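2020-06-02

Up before six again. The gutter over the back door has been dripping on the step all night, so I got the ladder out before coffee and cleared it. Mostly maple seeds and one tennis ball. I put the ball on the wall in case the kid next door wants it.

Drove to Liniscombe for the seed potatoes I ordered in April. They had two sacks for me instead of three and charged me for three. The woman at the counter fixed it, but it took her 16 minutes and two phone calls. Refund is $20. I also bought tomato cages, which I said I would not do this year.

The garden is behind. The beans I put in along the fence have come up patchy — 26 plants from two full rows — and something is eating the tops. I think rabbits. Els Cuypers says to string fishing line at ankle height and they will stay out. She gardens over in Drirneck, where the soil is better and the rabbits are apparently easier to scare. I will try it before I spend money on wire.

Planted the potatoes after lunch. Four trenches, the last one shallow where I hit the old brick path. I left the brick where it was. My back is bad tonight and I took the second-to-last of the pills.

Called the water company about the bill. It says 600 gallons over last time and I can't see how, unless the hose bib is leaking inside the wall. They will send someone next week. I wrote the meter reading on the calendar so I have something to show them.
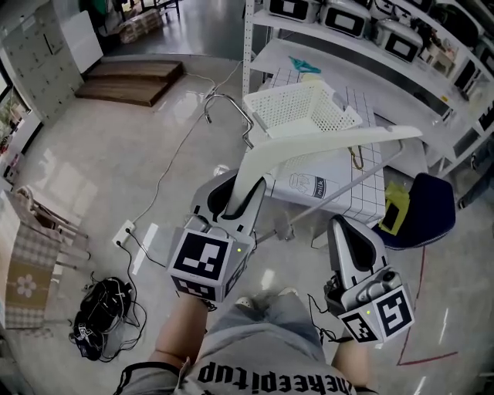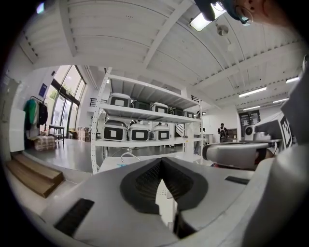 Soup for supper, the last of the lentils. Els called at eight and we talked about the bus trip to Pruvammont, which is off for now. She wants to keep the deposit in and go next spring. I said fine, though I would like it in writing.

Opened the bottle of Requena my brother left and had one glass. It's heavier than I like. Rain is supposed to come in overnight, so the beans can go without watering. Need to buy fishing line, stamps and a washer for the kitchen tap.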